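The shop in Priston sold words by the letter, and the word she wanted on her shoulder blade was Trarska. Her grandmother had said it over bread, over funerals, over the cat.

"Seven letters," said the man with the needle. "What's it mean?"

She said it meant courage. She had never looked it up.

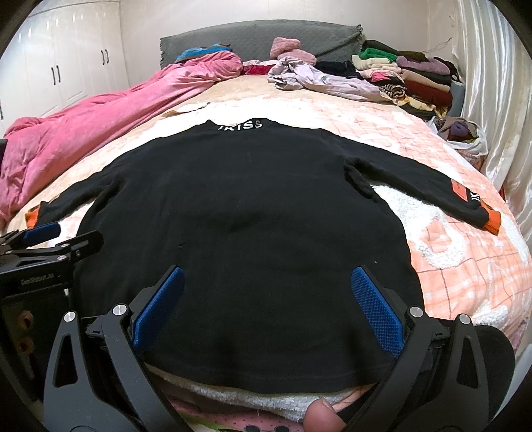
Her brother's opinion, delivered by phone while the stencil dried, was that it meant "mind the step," and that she owed him 55 dollars either way.

She thought about this for two minutes. Then she lay down on the bench and told the man to go ahead, and to make the T a bit bigger.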